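"I am not leaving the film," says Jamila Kanagaratnam

The director of Rornel has answered the talk that she walked out of her own film before the last songs were recorded. Speaking from the Hirthorpe studio, Jamila Kanagaratnam said the story began when she missed one cast dinner in January.

"I had a fever, so I stayed home," she said. "By the next morning I had resigned, and my producer had also found my replacement. I would like to meet this person."

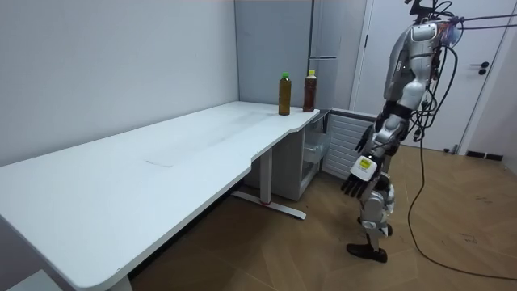 She did confirm that the film has a new composer. Karthik Barua, who wrote the music for Khondokar, joined after the first composer could not change his dates. He has finished five songs, and one of them was recorded with a choir from the town.

"Karthik sends me a tune at two in the morning and calls at seven to ask why I have not replied," she said. "I told him the colour of this film is grey, please, no trumpets. He kept one trumpet. He was right to keep it."
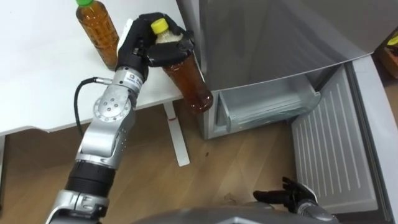

A robot hand holding a bottle of brown tea with a yellow cap.

About the budget she was more careful. She would only say that the village fair, with 300 extras, was the most expensive day, and that she has cut it to less than four minutes.

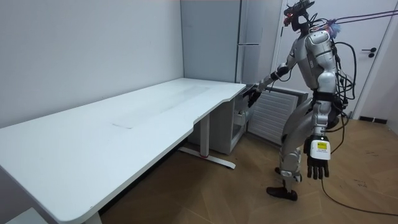

The humanoid robot by the long white desk.

Is there a quarrel with the distributor, Pikance? "We disagree about the length. They want it shorter, and I want people to have time to breathe. This is a normal conversation."

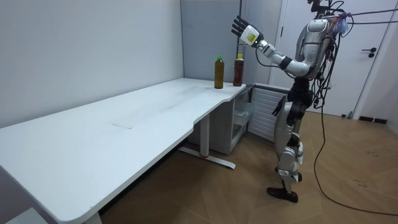
One arm raised, fingers spread.

The film is planned for a small release first, with a theatre of about 400 seats for the opening night. Kanagaratnam will be there. "In the front row," she said, "so that they can all see I did not leave."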